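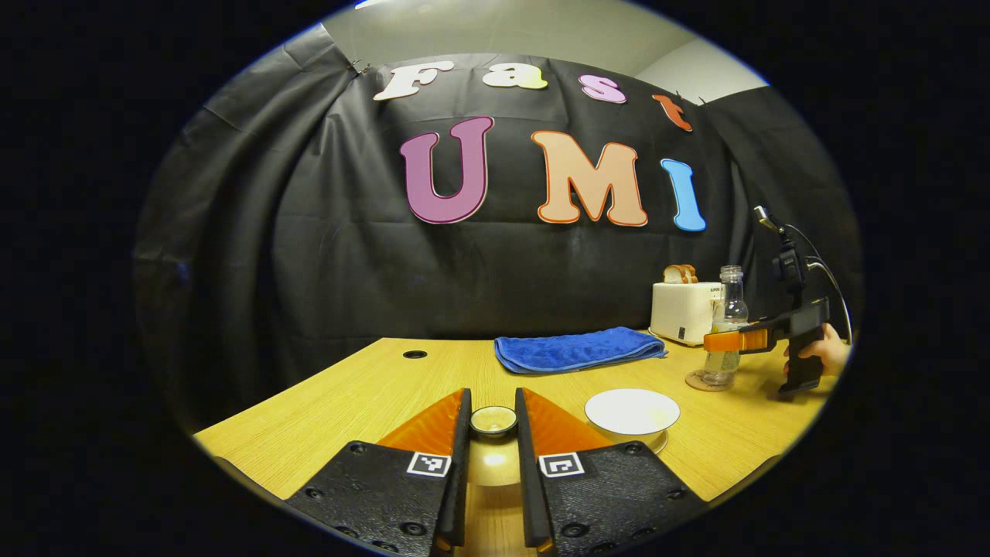 TOP 3: Umstellung der Kaffeeversorgung

Anwesend: Phuthong, Siriwan, Roussel (Protokoll), Yensuk. Entschuldigt: Tanasarn.

Frau Yensuk stellt das Angebot von Cuneo vor: Vollautomat zur Miete, Bohnen inklusive, 3000 Euro im Jahr. Herr Siriwan bezweifelt, dass der Preis hält. Bei Buvo sei nach der Probezeit auch alles teurer geworden. Die versprochenen 100 Tassen am Tag trinke hier ohnehin kein Mensch.

Frau Phuthong fragt nach der Wartung. Im Vertrag steht nur »zeitnah«. Das reicht den Anwesenden nicht.

Beschluss: vorerst keine Unterschrift. Frau Yensuk holt ein Gegenangebot von Sorrentino ein, mit schriftlicher Reaktionszeit. Wiedervorlage im Juli.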